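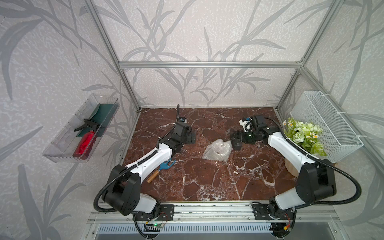
September 15, 2018

Spent most of the day inside the planner again, and I think I finally get why the two arms keep stalling when they meet in the middle. Each one treats the other as a fat capsule with way too much padding, so the second both grippers want the same few inches of floor, the solver gives up and parks them nose to nose. I trimmed the padding and reran it, 800 plans this time, and only 7 came back empty (yes!!). Now perception gets to ruin my evening. The bubble wrap is see-through, so the marble shows right through it and the segmenter keeps deciding those white veins are part of the wrap. Védís wants to mask out the floor completely, but I'm scared we'd lose the wrap along with it. The little blue rake head it finds every time, of course.

Odette called from Clenham around lunch and asked if the replay tool could drop its buffer to 20 frames. I said sure and then remembered Gøran's logger reads from the same buffer, so that's a fun talk for tomorrow. I also found out the left wrist camera's transform was being loaded twice, once from the old Olitz config, and I'd been blaming the calibration for a week. Ugh. Deleted it, pushed it, ate cold noodles at my desk.

Left a batch of 3000 running overnight with the new padding. Need to remember to clear the disk first thing.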